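Hand-held gripper keeps crushing or dropping snack packets — pads or travel?

Home Automation & Robotics > Grippers and end effectors
Posted 2026-05-16 by Zindalel

Quick one, hopefully. Building a two-finger hand-held gripper at home, linkage type, one servo pulling both sides through a rod. Finger bodies are printed. Goal is to pick small wrapped stuff off a table and put it in a box, log the servo position while I do it, then later copy the same moves to a desk arm. Arm isn't built yet so don't ask.

Problem: thin wrappers. Anything stiff is fine, little cartons fine, marker pens fine. But flow-wrap packets either squirt out the top when I close or I close harder and hear the crunch. There's like no middle. My first finger tips were flat bare plastic and those were hopeless. Then I glued on some foam from a picture-hanging kit and that was better for one evening and then it sheared off.

Servo is a hobby one, closing to a fixed position. No current sensing. Supply is 5 V from a bench brick. Backlash in the linkage is maybe a bit much, the pins are M3 screws in printed holes (I know).

So what do I fix first? Softer pads, or travel limit, or do I have to go buy a better servo. Trying not to spend much before December, I've already blown the budget on the arm bearings.

Also my practice table has a plastic cloth on it and the packets slide about when I push at them. Is that making it worse or am I imagining it.

Ornetti

Get a better servo. Cheap ones have no feel at all. I swapped mine and never looked back.

Jaime Carrilho

Don't buy the servo yet. I ran a cheap one for a whole winter and the servo was the least of it. In order:

Pads. Flat is bad, foam is bad, foam plus glue is worse. You want something rubbery with ridges running across the direction the packet wants to slip. Cast them or print in flexible filament, doesn't matter a lot. Screw them on from behind or give them a dovetail, glue lets go on flexible stuff every time. Make 4 so you have a spare pair, you will tear one.

Pins. M3 thread in a printed hole is a file. It eats the hole and then your tips don't meet square, one lands high, the packet rolls and out it goes. That's your squirting I bet. Plain steel pins, ream the holes, washers between the arms. Check by closing on a strip of paper and pulling it. Should drag the same at the top of the pad and the bottom.

Travel. Fixed close position is ok for one object and wrong for everything else. Without current sensing the cheap trick is a spring in the pull rod. Servo goes to its stop, spring takes up whatever the packet doesn't. A pen spring is too weak, I went through a jar of random ones until one felt right. Sorry, no part number.

Then where you grab. I go for the sides of a packet, near the middle, and leave the end seals alone. If you grip the flat fin at the end it bends over and you lose it.

Cloth: you're not imagining it but I'd leave it on. Plastic cloth slides and it creases, and the creases push things up at odd angles. If it works there it'll work on a bare desk. Come down open wide, tips just touching the cloth, THEN close. Don't close while you're still moving sideways, thats how you end up chasing it to the far edge.

For the box, carry it right over, open all the way, and wait a beat before you pull back. Ridged pads hang on to crinkly wrap a bit.

This is the sort of setup I mean, table, box, mixed snacks.
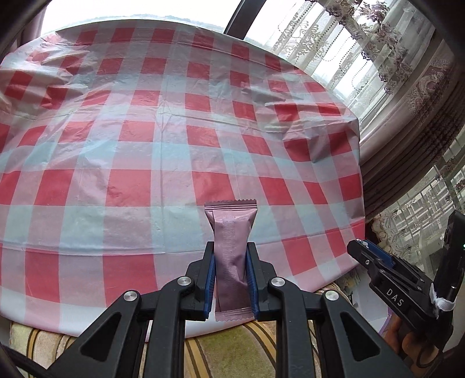
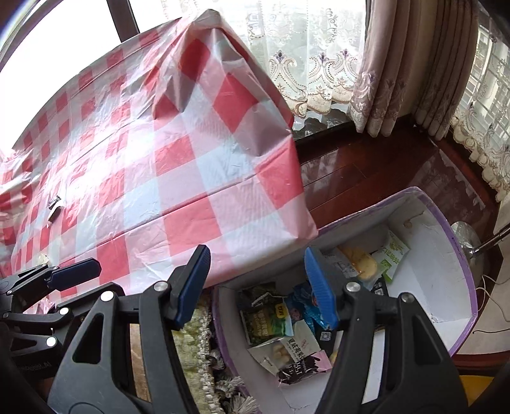

Re logging, write the servo position AND a timestamp, I skipped the timestamps on my first batch and had to bin 419 grabs. Still annoyed. Put a column for dropped / crushed / ok too and fill it in as you go, you won't remember after.

One more thing, 5 V from a brick is fine but put a fat capacitor right at the servo. Mine browned out on hard closes and I blamed the linkage for 2 weeks.

Start with the pins. An hour's work and costs nothing if you have a drill bit lying around — cut the shank up.

Skirnholm

Mostly agree with Jaime, but I'd do the spring before the pins, it's quicker and you'll feel the difference right away. Also slow the close down. I step mine so a full close takes 900 ms, went slower than that and got bored. Slow means the packet has time to square itself up between the pads instead of getting slapped by whichever finger gets there first.

And if crushed ones bother you practice on empty wrappers stuffed with tissue. Cheaper than cookies.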